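Condo association wants $300 for a "move-in fee" after we already closed?

Lụa Hà
Wullham

Hi all! We closed on a 2BR at Brevano in June and love it (the balcony!!), but on Wednesday I got a letter asking for a $300 move-in fee plus $50 for an elevator key. Neither one was on our closing statement. The seller's agent says to ask the association, the association says to ask the agent. Do I have to pay this?

Raimonds Grīnberga

Check the resale packet, the fat stack of papers you got before closing. Ours was 80 pages and the fee was hiding near the back. If it's listed in there you probably owe it, sorry. If you can't find it, write to the manager and ask which rule it comes from. I did that in my old building and they dropped the key charge.

Didier Tanguy

just pay it, not worth the fight. we paid 331 at Ochoa

Mārtiņš Uibo

I'd ask for it in writing before paying anything. Your title company may help too, mine called the association for me and it took them one afternoon. Also ask if the key money is a deposit, because then you should get it back when you sell!

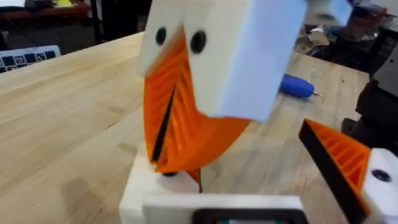
Orange ribbed part under the white block, over a wooden bench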